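Food and Beverage Operations, Week 6: Getting a Bottling Line Back on Its Feet

Last week we left the Kikon plant with its filler stopped and a warehouse full of empty bottles. Today we get to start it up again, and I think this is the best part of the course, so bring your questions (and your calculators!).

First, the line itself. Kikon bottles still and lightly flavored water. The stations run in this order: rinser, filler, capper, labeler, case packer, palletizer. Between each pair there is a stretch of conveyor where bottles can wait. Those stretches look like wasted floor, and new managers love to shorten them. Please don't! When the labeler jams for a minute, the conveyor behind it soaks up the bottles and the filler keeps right on going.

Which brings us to the bottleneck. On most bottling lines the filler is meant to be the slowest machine, on purpose. Everything after it should run a little faster so it can clear the bottles that piled up during a stop, and everything before it should run a little faster so the filler never has to wait for an empty. If you draw the speeds as a chart you get a V with the filler at the bottom, and people call it the V-curve. Draw one for yourself, it sticks much better that way.

Worked problem

Kikon plans a run of 3869 bottles of lemon water. By the lunch break, 2239 have been filled, capped and passed. How many are left?

3869 - 2239 = 1630 bottles

Now suppose the filler makes 1000 good bottles an hour. The rest of the run takes 1.63 hours, or 1 hour and 38 minutes when you round up to the whole minute. Add a 30 minute flavor changeover and the next product can start 2 hours and 8 minutes after lunch. Notice that we used good bottles an hour. The number on the machine's plate is a top speed, and planning with it will make you late every single time.

Changeovers

A changeover from plain to lemon is quick. Going from lemon back to plain is slow, as the flavor hangs on in seals and hoses and the rinse has to be checked by taste as well as by instrument. So the order of products matters a lot. Run plain first, then the mildest flavor, then the strong ones, and do the full clean at the end of the day. The Van der Linden case in your packet shows a plant that did it the other way for all of July, and the cleaning log makes amazing reading.

For next time

Read the Van der Linden case, both parts. Then take the Bitley order sheet and put its six products in the order you would run them, with a line or two on each choice. There is more than one good answer, and I can't wait to see where you disagree.

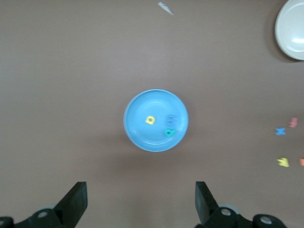
Bring the order sheet on paper, with your V-curve on the back. We will start with the changeovers and then move on to caps, torque testing and why a cap that feels tight can still leak.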